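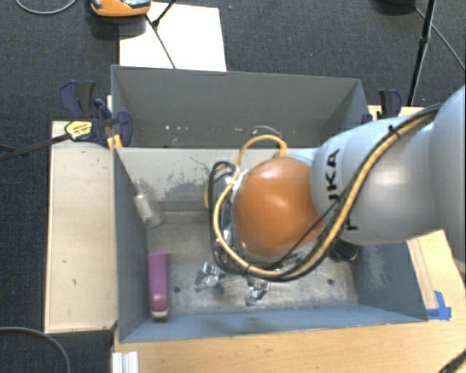
The arm over our bin, with the purple thing and the clear bottle both off to the left.

Questions I get about the Marnik project

What are you trying to find out?
Whether an arm can learn to pick stuff out of a bin by practicing on its own, with me mostly staying out of the way (I'm bad at that part). It tries a grasp, we log how it went, and the grasp model gets retrained every night.

How much practice are we talking?
The first model got 245 tries. That's tiny! Embla Sjögren wanted to see how far we'd get on a small budget before we let it run all through September.

And how far did you get?
It got a grip on 57 of 92 test picks. I was hoping for more, but most of the misses were near the walls, so at least we know where to look.

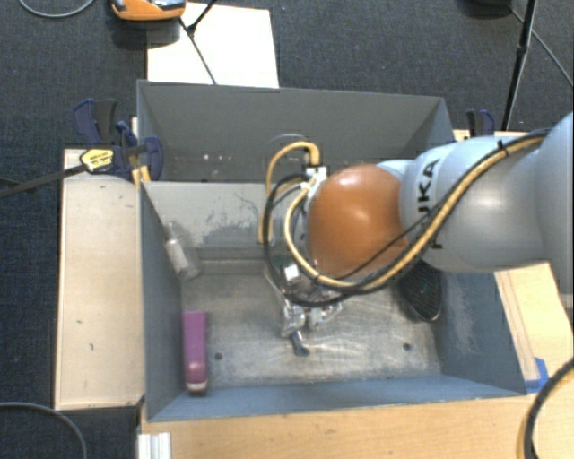
Gripper pointing down into the bin, bottle leaning on the wall.

Why do the walls matter so much?
They slope, so things end up against them, and then there's only so much room for fingers. Agnes Moen is adding a "push first, grab second" move for those cases. I think it'll help a lot – ask me again in a month.

Is clear plastic or glass harder?
For us, yes. Depth cameras see right through a lot of it, and the model gets confused about where the edges are.

Can I get the data?
Soon! Write to Embla at Vorness and she'll put you on the list. The first batch comes in 2 parts, and the grasp logs go out before the video.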